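Home | Talks | Workshops | Kit list | Contact

Speaker notes — Two grippers, one kitchen

Start without the title slide. Ask who has ever lost a teaspoon down the back of a drawer. Wait for the hands, then go straight in.

Thank Ayten Gökçe early this time (I forgot at the last talk and felt awful). She wrote the grasp logger and did most of the February runs with me.

What we set out to do: take 2 grippers, the Fledar and the Uver, put each on the same arm, and give both the same kitchen jobs. Open drawers, reach in, pick something up, put it on the worktop. We kept the arm, the camera and the controller settings the same all the way through, so any difference should come down to the hand. I love this part, because drawers are such a horrible place to work! Low sides, a front panel to bang into, shiny things lying at odd angles. Say all that slowly, it's the heart of the talk.

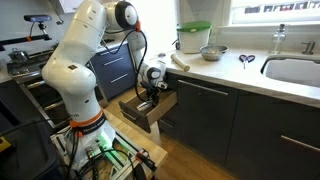

Household Manipulation Group, Loureiro Lab

Leave the picture up while you talk about reach. The arm is fixed at the table and has to fold over at the elbow and come down into the open drawer, so the wrist has far less choice of angle than it would on a flat bench. Point out the cable running down beside the forearm — people always ask about cables, and I'm happy to spend a minute on them. Mention the metal object beside the gripper too, and how hard shiny things are for depth cameras.

Numbers. We logged 236 attempts in all. 29 of them ended with the gripper touching the drawer side before it touched the object, and those are the ones I find most interesting. Nearly all came from the Fledar, whose fingers open wider. The Uver slips in more easily but lets go of smooth handles more often. Don't pick a winner here, someone will try to make you.

Controller bit: we ran everything on Jirier, first with stiff position control, then with the softer setting. The softer one was lovely in drawers. A light knock against the side and the arm just gives a little and carries on. Play the sound clip if the speakers work. If they don't, do the noise yourself.

Things to own up to: one kitchen, one set of drawers, and we swapped fingertips on the Uver halfway through after the first pair wore smooth. Ayten has kept the two sets of runs apart in the log.

Likely questions: why no suction cup (we'd like to try one next), how long a swap takes (more than 2 minutes, and longer if you drop the screws), whether the log can be shared (yes, ask Ayten).

Finish on the slow-motion clip of the whisk. Leave it looping during questions.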